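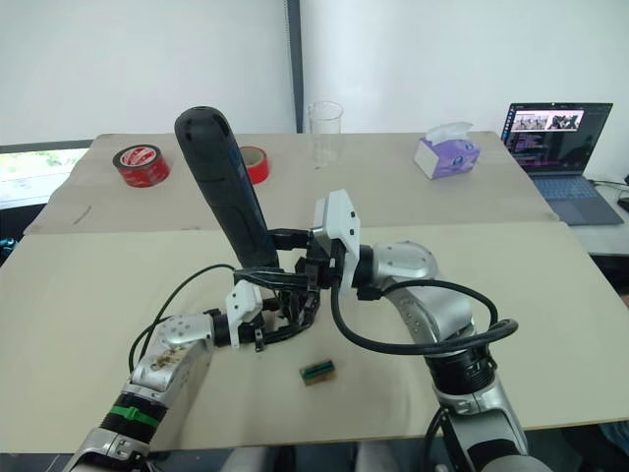
第4章 両手作業のセットアップ（持ち替え・受け渡し）

4.1 この章の内容
この章では、双腕キットProrusを卓上に設置し終えた後、片方のグリッパでつかんだ物をもう片方のグリッパへ渡す動作を登録するまでの手順を説明します。アームの固定、電源の配線、原点合わせは第2章と第3章で済ませておいてください。片腕だけで使う場合、この章は読み飛ばしてかまいません。
画面の操作は、付属の制御ソフトWironの標準表示を前提にしています。簡易表示に切り替えている場合は、「表示」メニューから標準表示に戻してください。

4.2 用意するもの
・Prorus本体（左右アーム、グリッパ、手首カメラ取り付け済み）
・Wironをインストールしたパソコン
・非常停止スイッチ（本体付属）
・練習用の対象物
・結束バンド、面ファスナーなどケーブルをまとめるもの
練習用の対象物は、片手で楽に握れる太さで、グリッパの指幅の二倍以上の長さがあるものを選びます。表面がつるつるしたもの、割れるもの、刃の付いたものは使わないでください。短い物の受け渡しは、指同士の間隔が狭くなるため、長い物で一通り動くようになってから始めます。

注意：動作中は、両アームの可動範囲に手や頭を入れないでください。パソコンを操作する人は、可動範囲の外に座り、非常停止スイッチにすぐ手が届くようにします。

4.3 作業面の準備
1. 天板の上に、つやのない明るい色の板または厚紙を敷きます。
2. 継ぎ目や重なりができる場合は、段差に指先が当たらないことを手動操作で確かめます。反った厚紙は裏返すか、角をテープで留めます。
3. 対象物を置く位置を決めます。左右どちらの手からも届く中央付近が基本です。
4. パソコンや工具など、動作に使わない物は可動範囲の外へ移します。範囲はWironの「可動域」タブで表示できます。
5. 天板を手で軽く押し、がたつきがないか確認します。

補足：作業面に模様があると、画像から対象物の輪郭を拾う機能の成績が落ちることがあります。木目程度であれば通常は問題ありません。

4.4 ケーブルの取り回し
受け渡し動作では手首の回転が大きくなります。片腕の作業で問題がなかった配線でも、次の手順で見直してください。
1. 電源を切ります。
2. 手首カメラのケーブルに余長を残し、前腕に沿わせて留めます。留める位置は関節の可動部を避けます。
3. 電源を入れ、「手動」画面で手首の関節を左右の端までゆっくり回します。
4. 突っ張る箇所、関節に挟まる箇所、天板をこする箇所がないかを目で確認します。
5. 反対側のアームも同じように確認します。
6. 両腕を中央に寄せた姿勢にし、片方のケーブルがもう片方のグリッパに掛からないことを確かめます。

注意：余長が大きすぎる輪は、受け渡しの途中で相手側の指に引っ掛かることがあります。手順6は省略しないでください。

4.5 グリッパの設定
1. Wironの「ツール」画面を開き、左右それぞれの指の種類を選択します。左右で形の違う指を付けているときは、必ず別々に設定します。
2. 「全開」「全閉」のボタンを順に押し、画面の開度表示と実物の動きが合っているか確認します。
3. 把持力を「弱」にします。
4. 対象物を手で持って片方の指の間に入れ、「閉じる」を押します。指先で挟まれないよう、対象物の端を持ってください。
5. 軽く引いてみて、すべるようなら把持力を一段ずつ上げます。
6. 反対側の手でも同じ操作を行います。
7. 「設定を保存」を押します。

把持力は左右で同じ値にそろえる必要はありません。渡す側を弱め、受ける側を強めにしておくと、渡す瞬間の引き合いが小さくなります。
スポンジ状の被覆が付いた物は、つかんだ直後に沈み込みます。「沈み込み待ち」を有効にすると、開度が落ち着くまで次の動作に移りません。

4.6 受け渡し位置の登録
受け渡し位置は、渡す側の把持点、受ける側の把持点、手首の向きの組み合わせで決まります。はじめは右手から左手への向きで登録してください。
1. 「両手」画面を開き、「新しい受け渡し」を選びます。
2. 「渡す側」を右、「受ける側」を左にします。
3. 右手で対象物をつかみ、作業面の中央の上まで移動させます。天板からの高さは300 mmにします。天板に敷いた板や厚紙がある場合は、その上面から測ります。
4. 手首を回し、対象物の空いている側が左手に届く向きにします。
5. 左手を開いたまま近づけます。速度は「微速」に固定してください。
6. 左右の指が接触しない間隔を残して止め、「受け取り点を登録」を押します。
7. 左手を閉じます。このとき右手はまだ開きません。
8. 画面の「両手保持」が緑色に変わったら、右手を開きます。
9. 右手をまっすぐ引き、「退避点を登録」を押します。
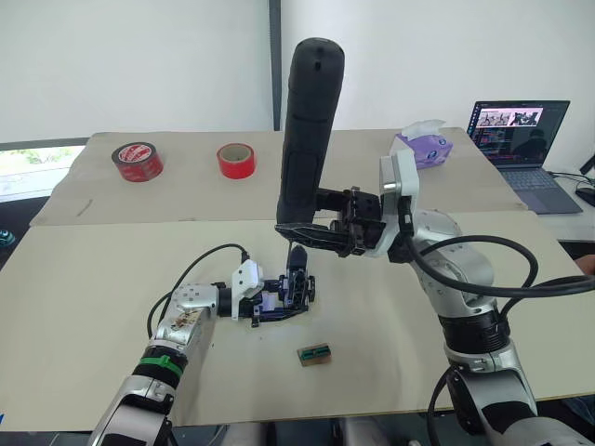 図4-2　右グリッパで黒い筒状の物を立てて保持し、左グリッパをその下端の近くへ向けた姿勢

対象物を立てる向きにすると、受ける側の手を下から入れることができます。横に寝かせて渡す向きも登録できますが、長い物では端がアームの外装に当たりやすくなります。

注意：手順7で対象物が曲がる、または腕がきしむ音がするときは、すぐに両方の手を開かず、まず非常停止を押してください。対象物の下に手を出して受け止めようとしないでください。

手順8で表示が緑色にならない場合は、受ける側の指が対象物に十分に触れていません。左手を開いて少し奥へ進め、手順6からやり直します。

4.7 動作の確認
1. 速度を「低速」にし、「一回だけ再生」を押します。
2. つかむ、持ち上げる、渡す、離れるの各段階で一時停止を入れ、指と対象物の位置を確認します。
3. 問題がなければ一時停止を外し、続けて再生します。
4. 対象物の置き位置を少しずらし、もう一度再生します。
5. ずらした位置でも受け取れることを確認したら、速度を「標準」に上げます。

一回でも落下した場合は標準に上げず、4.5の把持力と4.6の受け取り点を見直します。速度を上げて直る不具合はありません。

作業面に別の小物を置いたまま動かすときは、Wironの「障害物」欄に位置と高さを登録します。高さの低い物も省略せずに登録してください。手首カメラの映像だけでは、アームの陰になった物を避けられません。

4.8 手首カメラの確認
受け渡しでは、頭部カメラから見て対象物が手首に隠れる時間があります。その間は手首カメラの映像で位置を補います。
1. 「カメラ」画面で左右の手首カメラを選び、映像が左右入れ替わっていないことを確認します。片方のグリッパを動かすと分かります。
2. 指を全開にし、両方の指先と作業面が映ることを確認します。
3. 露出を「固定」にします。窓から日の入る部屋では、昼と夕方で明るさが変わります。実際に使う時間帯に合わせてください。
4. レンズの汚れを乾いた布で拭きます。溶剤は使えません。
5. 「位置合わせ」を押し、付属の格子シートを使って補正を行います。手順の詳細は147ページにあります。

グリッパや手首を交換した後、またはカメラに物をぶつけた後は、手順5を必ずやり直します。
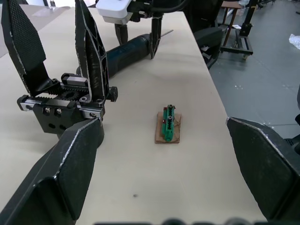

ユーザーの声：購入してから両手の受け渡しだけがどうしても安定せず、把持力ばかり上げていました。サポートに相談したところ位置合わせのやり直しを勧められ、シートを敷き直して補正したら、把持力は「弱」の二段上で足りるようになりました。指を付け替えたときにやっていなかったのが原因だったようです。ただ、説明書ではこの項目が後ろのほうにあるので、できれば4.5の前に読ませてほしいです。

Edeoより：ご意見ありがとうございます。指を付け替えたお客様は、4.5に進む前に4.8の手順5を行ってください。次の改訂で、章の並びを見直します。すでに4.6まで登録を終えている場合、位置合わせの後に受け渡し位置を登録し直す必要があります。古い登録は残しておいてもかまいませんが、名前の末尾に「旧」などを付け、取り違えないようにしてください。

4.9 うまく動かないとき

対象物が受け渡しの途中で回ってしまう
渡す側の把持点が端に寄りすぎています。重心に近い位置をつかむように登録し直します。丸い物では、指に滑り止めパッド（別売）を貼ると改善することがあります。

受ける側の手が手前で止まる
左右の接近制限が働いています。「両手」画面の「接近制限」で間隔を確認してください。制限を無効にする設定はありません。

右手が開かない
「両手保持」が緑色になるまで、渡す側の手は開かない仕様です。表示が緑色なのに開かないときは、Wironを再起動し、手動で「開く」を押して動くかを見ます。

エラー2689が表示される
左右の制御基板の時刻がずれています。次の順に対処します。
1. 対象物を手動操作で下ろし、両手を空にします。
2. 両腕を待機姿勢に戻します。
3. 本体の電源を切り、通信ケーブルを左右とも挿し直します。
4. 電源を入れ、「診断」画面の「同期」を実行します。
同期が終わらないときは、通信ケーブルを予備と交換してください。

映像が途切れる
手首カメラのケーブルを、パソコン本体の端子に直接つないでいるか確認します。電源のないハブを経由した接続は保証の対象外です。

4.10 点検
受け渡し動作は、つかむ動作だけの場合に比べて指の開閉部に負担がかかります。開閉の累計は「診断」画面に表示されます。2000回ごとに次の点検をしてください。
・ラックとギアにごみや繊維が挟まっていないか
・レールに沿って指が引っ掛かりなく動くか
・指を留めているねじに緩みがないか
・指の縁の塗装がはがれ、粉が出ていないか
・ケーブルの被覆に傷がないか

縁の塗装がすれて地の色が見えるだけであれば、そのまま使えます。欠けや曲がりがある指は交換します。アーム外装の汚れは、水を固く絞った布で拭き取り、関節部には水分を入れないでください。
潤滑剤は指定品を米粒ほど塗り、全開と全閉を数回繰り返してなじませます。はみ出した分は拭き取ってください。

4.11 お問い合わせの前に
修理と部品の注文は、販売代理店Dela Peñaの受付で承ります。連絡の際は、本体底面の製造番号、Wironの版、表示されたエラー番号を控えておいてください。「診断」画面の「記録を書き出す」で保存したファイルを添付していただくと、折り返しの確認が少なくて済みます。受付は平日のみで、金曜日の午後にいただいた分は翌週の回答になります。

受け渡し位置を複数登録して順番に再生する方法は、第5章で説明します。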